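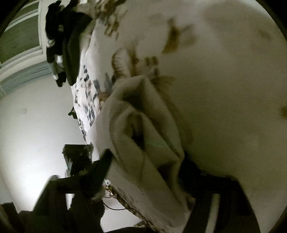
Lista de revisión: pinza manual de dos dedos para textil
Puesto: mesa de doblado, taller Bremetach
Unidad: 1529
Periodicidad: al inicio de cada turno; revisión completa cada mes
Última revisión completa: abril

Marcar C (correcto), O (observación) o N (no conforme). Toda N deja la unidad fuera de servicio hasta que se repare. Las O se repasan en la siguiente revisión completa.

1. Dedos

1.1 Puntas sin rebabas ni cantos vivos. C
Pasar la yema por el borde interior y por la punta redondeada. Los estampados de fondo crudo, como el de la prueba de agarre, son los que más delatan un enganchón.

1.2 Superficie de contacto limpia. O
Restos de pelusa en la base del dedo derecho. Se limpió con paño seco. No usar alcohol en los dedos, reseca el recubrimiento.

1.3 Cierre simétrico. C
Los dos dedos deben llegar a la vez al pliegue. Comprobar primero en vacío y después con tela recogida, entrando por ambos lados.

1.4 Holgura lateral. O
El dedo izquierdo tiene algo de juego al moverlo con la mano. No afecta al agarre. Repetir la comprobación en el próximo turno y, si aumenta, cambiar el casquillo (recambio Jacquet, cajón 10).

2. Mecanismo

2.1 Tornillos de los brazos apretados y con marca de pintura. C
La marca tiene que coincidir en los dos lados. Si está partida, reapretar y volver a pintar.

2.2 Recorrido completo sin tirones. C
Abrir y cerrar 20 veces. En la anterior revisión se notaba un punto duro hacia el final del cierre y se engrasó la guía. Hoy no aparece.

2.3 Hilos o fibras enrollados en el eje. N, corregido
Había hilo enrollado en el eje del brazo derecho. Retirado con pinzas finas, con la unidad desconectada. Repetido el punto 2.2 después de retirarlo: C.

2.4 Retorno del gatillo. C

3. Cámara y soporte

3.1 Lente limpia. C
Usar solo el paño de microfibra del estuche.

3.2 Soporte sin movimiento. C

3.3 Los dos dedos entran en la imagen con la pinza abierta y cerrada. C
Las esquinas negras son normales con esta óptica. Si una esquina se ve bastante más grande que las otras, el soporte está girado.

3.4 Enfoque. C
Se valora en la zona de los dedos. El estampado que queda al fondo puede salir borroso.

4. Cables y conexiones

4.1 Cable de datos sin cortes ni dobleces cerradas. C

4.2 Conector con el seguro puesto. O
La pestaña está gastada y entra floja. Pedido el conector a Cuten, referencia interna 136. Hasta que llegue, sujetar con brida.

4.3 Cables fuera del paso de la tela. O
Recoger los cables antes de mover piezas grandes. Una sábana los arrastra con facilidad.

5. Prueba de agarre con tela

5.1 Cerrar sobre un pliegue de varias capas. C
La tela forma un pico por encima de los dedos y los huecos quedan hacia dentro. Si el pico se deshace al levantar, revisar 1.2 y 1.3.

5.2 Agarre junto a una costura. C
Coger al lado de la costura, sin morderla.

5.3 Soltar sin arrastre. C
La tela debe caer sola al abrir. No sacudir la pinza.

5.4 Marcas en la tela tras soltar. C
Mirar a contraluz.

6. Zona de trabajo

6.1 Superficie despejada de objetos que puedan engancharse. O
Retirar lo que no sea de la prueba antes de empezar.

6.2 Iluminación. C
Con mucha claridad en la pared del fondo, los pliegues interiores salen casi negros. Bajar el estor si hace falta.

Resultado: unidad apta con observaciones (1.2, 1.4, 4.2, 4.3, 6.1).

Pendiente: montar el conector de Cuten y anotar el cambio en la hoja Bradden de la unidad.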